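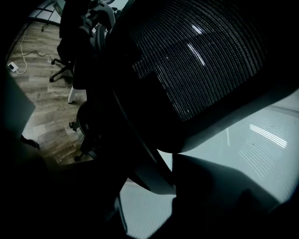
Photo: Rima Sabbagh / Stesel

Last updated: Wednesday, 4:10 p.m.
April – by Ismael Godoy
2 min read

Budget season again, and the hand-held grippers are back on the list. We asked for a second pair last year and got a label maker.

The work itself is cheap to stage: an office chair with a mesh back, a power strip on the floor, a cable or two. The equipment is where it hurts. Sino quotes 600 per gripper. Flarevgate quotes 500, then bills separately for mounts, which Didier calls "the printer ink model." Snædís wants 2 from whichever firm answers email first.

Please also budget for the dull stuff – finger pads, chargers, storage. Last year's request had 41 lines and left out batteries. I wrote it, so complaints can come straight to me.

Send your numbers to Rima before the planning call. Anyone still hoping for a full robot arm should talk to Þórarinn, and bring a floor plan. He will ask where it goes, and "by the window" was rejected last time.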